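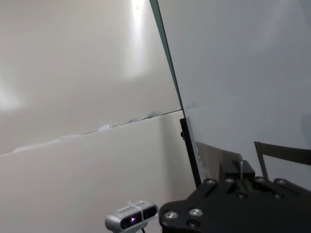 July 2019, the money entry

I told myself I'd write this up on Friday night and then I fell asleep on the couch with my shoes on, so it's Saturday morning and I have coffee and the back of an envelope covered in sums. It's the kind of envelope that has a window in it, so some of the sums go around the window. I'm going to copy them in here before I lose it.

The number we've got is 4000. That is the whole pot until September, when the new budget opens up and Zanele says we can ask again (ask, she said, in that voice, don't assume). I started the week with a wish list that went way past it, and I spent most of Friday crossing things out and then putting them back in with smaller numbers next to them.

The big one is the second arm kit from Skundex. The quote came in at 2663 with the wrist plate and the cabling included, and it's good for the rest of the month. I read it four times looking for the catch. Shipping is in there. The spare screws are in there! What is not in there is a stand, and I only noticed because the drawing on the last page shows the arm bolted to a lovely thick table that you apparently have to own already. We do not own a thick table. We own the two folding ones and the door on trestles.

So 4000 minus 2663 leaves 1337, and I wrote that on the envelope and underlined it and felt rich for as long as it took to get to the next line.

Next line was the cameras. I love the little depth camera, I want that on record. It's small, it weighs nothing, it plugs in with one thin cable and gets on with life. I want a spare of exactly the same one and I don't want to learn a new one. Gutance sells something cheaper and their sales guy was very nice on the phone, he really was, but then I'd have two kinds of mounting holes and two kinds of software and I know who'd be in there at ten at night sorting it out. Me. I'd be in there. I haven't had a price back on the spare yet, so it's on the envelope as a question mark with a circle around it.

Then the boring stuff, which I always forget and which always gets me. Screws. Cable ties. The sticky-backed cable clips that don't stick. A proper torque driver, so we can stop doing the wrist plate up by feel. I put 130 for all of it and Zanele looked over my shoulder and said "130 for the year?" and I said no, for the summer, and she just laughed and walked off. She's right, I think we've gone through that in screws alone. But I've left it at 130. If it goes over I'll buy the rest myself and sulk.

Now the thing I really wanted to get down, which is the work area. I keep planning equipment like it's going to float in space. I was doing a bit of looking around with the wrist camera in mind, thinking about what the arm has in its face all day long, and it's pale surfaces. Pale, and a bit shiny up top, with a big streak of light coming down it. And a clear pane standing there with the light sliding around on it. I had been about to spend real money on a better sensor from Quiambao! A very fancy one! And I sat there and thought, maybe spend a little money on the surroundings first, you goose. Depth cameras and glass are not friends. I don't know how it'd do with the fancy one either, and the Quiambao people couldn't tell me when I asked. They said it "depends on the installation," so thanks for that.

So here's what went on the list in place of the fancy sensor:

Matte board for behind things, in a gray or a tan, anything that isn't white.
Lamp diffusers, or if those are silly money, a roll of that frosted film.
Something decent for holding a pane upright that I can move without needing three hands.
Tape that comes off clean. There are little white bits along that seam and I can't look at them anymore.

I haven't priced all of it. The board is cheap, I know that much, and the film is cheap if you buy the big roll and annoying if you buy the small one. The pane holder I might make. I said that out loud on Friday and Zanele said "you said that about the cable tray," and, okay, I did say that about the cable tray.

She and I had a proper talk about it later when it had gone quiet. Her view is that we should buy the second arm now and make do with everything else, because arms are the thing you can't fake. You can prop a board up with a box of books. You can't prop up half an arm. My view was to wait until September, do the surroundings properly, get the spare camera, and go into the next budget with one station that's really nice to work at. We went back and forth a good long while (there were crackers). I'd say she mostly won. The quote runs out and mine was the plan that depended on being given more money later, and I've been promised money later before.

But I got her to agree to one thing, and I'm writing it here so there's proof -- nothing gets ordered until I've measured the space where arm number two would go. With a tape. Reach and all. I don't want to unpack it and find out it can only wave at the wall. I need to know how far it swings before it gets to the pane, and whether anybody could walk past it, and where the plug is. I feel like the plug is going to be a problem. The plug is always behind something.

Lead time is the other bit. Skundex says 7 weeks from the order. I counted that out on the kitchen calendar with my finger and it lands later than I'd like, because I had it in my head as a July thing and it's clearly no such thing. If we order this coming week it turns up right when everyone's thinking about something else. Zanele says that's fine, boxes keep. I have never once in my life left a box shut, and she knows it.

Oh, and the service plan. Wutetti does one that covers arms from other makers, and I had them send me the leaflet. It's a yearly fee and they'll come out and look at the joints and tell you what's worn. I went through it twice and couldn't work out if a wrist mount counts as part of the arm or as an accessory. The mount is what I worry about! It's a big solid black lump of a thing and I don't think it's going anywhere, but all the bits that come loose in my nightmares are on it. I've emailed to ask. If they say accessory, I'm leaving it and we'll keep doing our own checks, which cost us a cup of tea each time. It's off the envelope for now.

So the tally as it stands this morning. Arm kit, 2663. Screws and bits, 130. That makes 2793 and leaves 1207 for the stand, the board, the film, the holder, the clean tape and the spare camera with its question mark. I keep looking at 1207 like it might go up. The stand worries me the most. I asked for two prices on a steel one and neither has come, and I have a feeling they're going to be the kind of price that comes with the word "from" in front of it.

If the stand's too much, we could go secondhand. There's a workbench going at the place that's closing down out by the highway, legs like tree trunks, and the man said come and look. I'd need the van. I'd need somebody to help me get it in the van, too. I'll ask Zanele on Monday when she's had her coffee and before I show her the leaflet.

To do, so I don't forget again: chase the camera price, measure the floor, find the plug, write back to the nice man at Gutance and tell him no, look at the bench. And buy tape, today, out of my own pocket, I'm going past the hardware store anyway.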